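Jan 23, 2022
Notebook - equipment plan, second arm and spares
Present: me, Loukia Vlachopoulos, Bheki Ntuli. Stavros Galanis by phone for the last part.

Carrying on from the list we left on the whiteboard. Christos Lazaridis wants one request covering everything to the end of the financial year, not a string of small ones. He needs it in February, before he goes on leave. Loukia has the spreadsheet and I'm writing down what we decided so we don't argue it twice.

1. Second arm
Two quotes in. Surgate have offered the same model as ours with a longer warranty. Tsolakis are cheaper on the arm but their controller won't talk to our software without a licence, and once the licence is added the difference is small. Bheki prefers Surgate because we could swap grippers and cables between the two arms. Agreed. Lead time quoted is 15 weeks from order, so if the request slips a month we lose most of the winter.

Ask Surgate whether the price includes the mounting plate. The quote says "base kit" and doesn't define it.

2. Work platform
The current platform stays. We talked about replacing the clamps with a bolted fixing and decided against it, as we still shift things whenever the task layout changes. Spare clamps go on the list, $1000 set aside for clamps, rail, brackets and fasteners together. Loukia thinks that is generous. I'd sooner hand some back.

3. Room layout
The point of the room is that it has ordinary furniture at ordinary heights, and any purchase has to leave that alone. Reach to the windowsill and to the side table both matter for the tasks on the plan. A second arm on the far side would have to clear the armchair, or the chair goes somewhere else. Bheki to draw it up to scale before we commit to a platform size.

Arm platform, table with the lemon, bowl on the sill:

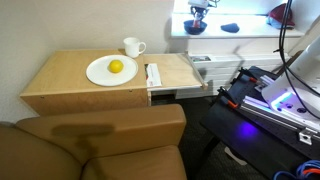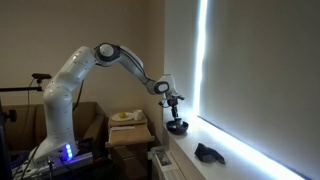
4. Light control
Daylight off the sill is bright enough to be a budget item by itself. Options are side channels for the roller blind, a full blackout blind, or fixed lamps and working with the blind down all day. Side channels are the cheapest and can be fitted in a morning. Terndale did the blinds in the upstairs offices, so I'll get a price from them first. Lamps are a separate line and can wait until we've seen what the channels do.

5. Cables
Everyone agrees the cabling around the base needs sorting before a second arm adds as much again. To buy:
- cable tray, under-platform type
- hook and loop ties, a full roll
- labels and a tape for the label maker
- 8 spare network leads, assorted lengths
- floor cover strip for the run to the wall

None of it needs sign-off. Loukia will put it on the lab card.

6. Grippers and consumables
Finger pads are going through faster than we budgeted last year. Bidus sell them in packs of six and there's a discount on larger orders, which I haven't seen in writing. One spare gripper, complete, so a fault doesn't stop work. Household objects (bowls, plates, mugs, cloths) come out of petty cash as before. Keep the receipts this time - Glykeria Mitsotakis-Vlachou in accounts had to chase me for the last lot.

Stavros on the phone: he can cover the shipping from his project if the arm is ordered by the end of February. He won't cover training. We probably don't need training for a model we already run, but the Surgate quote has it as a line, so ask for a revised one without it.

To do
Me: Surgate, mounting plate and revised quote. Terndale, side channels.
Bheki: scale drawing with both arms and the furniture. Check the load on the power circuit while he's at it.
Loukia: spreadsheet to Christos in draft. Bidus discount in writing.

Still open: where the old controller lives if the new one goes under the platform.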